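Holtard Middle School After-School Life Skills Program
Progress report to the Gagnon Fund, 18/12/2023

The fall term is over and the building is still standing. We enrolled 33 students in grades six through eight against a target of 30-odd, and lost two of them to basketball, a rival we did not budget for.

Sessions so far have covered ironing a shirt, writing a thank-you note, reading a pay stub and making a phone call to an adult you do not know. The phone call was by far the most feared. Chanida Kaewsai ran it twice, the second time by request, and several students have now booked their own haircuts.

Nipon Thongsuk's table manners dinner went ahead in December with almost 100 parents and students in the cafeteria. The soup course taught us all something about soup.

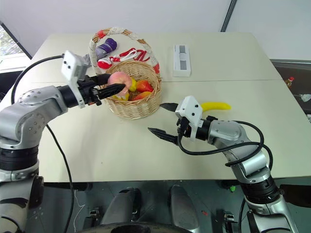 A peach and the fruit basket.

Spending is on track, apart from the neckties. We bought 200 from a closeout seller on the theory that they would get lost. They have not been lost. Ebise Gashaw has offered the surplus to the elementary school, which is thinking it over.

The $1000 set aside for buses is mostly unspent, as parents turned out to be willing to drive if given a firm pickup time. We would like to move the balance to the spring budgeting unit and need your okay in writing.

Still open: a second mentor for the eighth graders. Yavuz Ertürk is handling all of them alone and has begun to sign his emails "still here." Panya Kaewmanee will send the attendance sheets separately, once she has decoded the sixth graders' signatures.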